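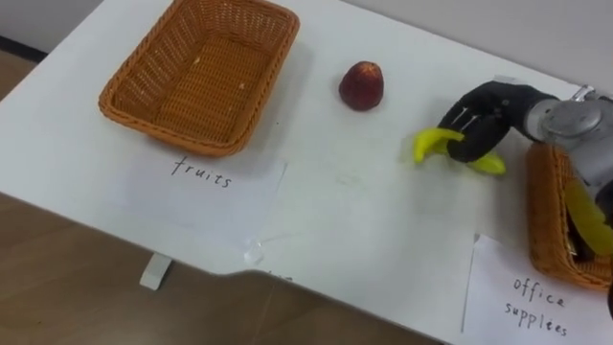

Basket Sorting at Laltisgate – The Gallery

Welcome to our page of small, happy tidying! This spring we went all in on baskets and handwritten labels, and the front room at Laltisgate hasn't looked this good in years. It started in March with one shelf and a marker, and it has grown a fair bit since then (we are now at 13 baskets, and yes, we want more).

Fruits
A woven basket in a warm orange-brown, a sheet of white paper with "fruits" written on it in black ink, and a plain white table to sort on. We love this color next to all that white. The red peach and the bright yellow banana make the whole table look like summer, and the banana is a toy, so it will stay that yellow forever!

About the baskets
They're wicker, with a tight weave and sides that slant outward, so you can see what's in them without digging. We tried deep boxes first and everything round ended up at the bottom. A low, open basket is so much nicer to use – you drop things in and you're done. Give it a shake over the sink once in a while, as crumbs do love a woven bottom.

About the labels
Plain paper, black ink, a word or two. We did print a set at Candivell (very pretty, with a border), but the handwritten ones won by a mile. They're quick to make, they're easy to read from across the room, and if you change your mind you just write another. Tape them down at the corners and go easy when you peel them off.

If you'd like to try it at home
Clear the table completely before you begin. Write the label first, then set the basket behind it with the long side turned a little, so you can reach in from either end. Put out one piece of each kind and look at the colors together before you fill anything. It's a lovely way to spend half an hour, and kids get really into it – play food is perfect for a first round, and the real fruit can go in afterward.

Coming next: the vegetable basket, the bread basket, and the odd little one from Siliņa that we still haven't found a word for. Suggestions are very welcome at the front desk!

Page updated Wednesday, June 9, 2021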